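April 16, 2020
by Rosario Piras

My aunt called again from Baritz. She speaks 40 minutes and I say maybe three words. She wants her bread recipe back, the one I borrowed in February. 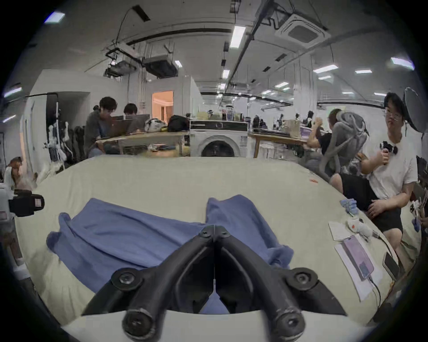

I looked for the recipe in all the drawers and found only an old bus ticket to Pluddale. My head is not in order these days. It is like the blue garment spread on the table, full of folds and creases. Tomorrow I will look inside the cookbooks, and then I must call her.

Recent entries
The bakery in Trimen
Letter to Mazza
18 jars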